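1/ Moved to Surndale in November and I've finally worked out how to sleep in this flat. Thread for anyone else who lies awake in summer cursing their doona.

2/ First thing – the doona had to go. I know, I know. I held on for years. Now it's a flat sheet and a cotton blanket folded at the foot of the bed, and I've stopped waking up at 4 with one leg out the side.

3/ Second thing, sheets. I'd always bought whatever was on special at Holub and it was always some slippery poly blend. 100 per cent cotton or I'm not interested anymore. Also I'm done with white! Give me a pattern, give me pink, I'm an adult and I pay the rent.
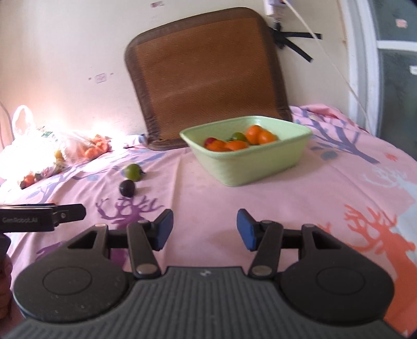 4/ Thread count is where I got sucked in. I paid $134 for a very fancy set from Clirnus and it's like sleeping inside a raincoat. Lovely in winter I'm sure. It lives in the cupboard.

5/ Washing: cold, half the powder you reckon you need, and skip the softener. My towels came good as well once I stopped using it.

6/ You want 2 sets, one on and one in the wash. I had five at one point and couldn't find a matching pillowcase to save my life.

7/ Still hunting for a fitted sheet that stays put on a deep mattress. Someone told me Lasex does one with proper elastic all the way round – anyone tried it? Does it survive the dryer?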